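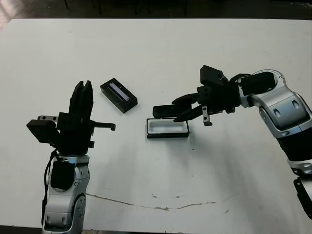 Gellton is getting its own documentary, and I could not be happier about it! The film is called Vachon, after the old mill district down by the river, and it has its first public showing at the Botano theater next month. I got to sit in on an early screening last week, and I went in expecting the usual slow pans over brick walls with a sad piano. There's a little of that, sure. But most of it is people talking at a plain white tabletop, a bit scuffed like the one in the photo, telling stories about the night shift, the flood, the dances upstairs and the foreman's terrible singing. I was hooked inside of ten minutes.

The director started filming in December, a little over a year ago, with a tiny crew of 3 and money from Nudent, a small production company that mostly does music videos. They came home with some 600 hours of footage (I can't imagine sitting through all that) and cut it down to an hour and a half. In the end 21 former mill workers made it into the movie. The oldest of them gets the biggest laugh, and no, I'm not going to spoil it.

What I liked best is that nobody gets turned into a saint. Two of the women still disagree about the strike, pretty loudly, and the film just lets them go at it. When the director was asked after the screening why that argument runs so long, the answer was, “I tried to trim it and it got worse every time.” I believe it. It's the part I've been quoting to my family all week.

I do have one gripe – the music. It comes in too early and too loud, and there's a lovely story about a lost lunch pail that I could barely hear. The director told us the sound mix isn't final yet, so fingers crossed.

Tickets went on sale this morning, 2018-02-15, at the Botano box office. If the first showing sells out they'll add a second one the same night. The crew is also giving the town library a set of 3934 scanned photos and letters that families lent them during filming, and those should be open to anybody who wants to look by summer. I already know which street I'm looking up first.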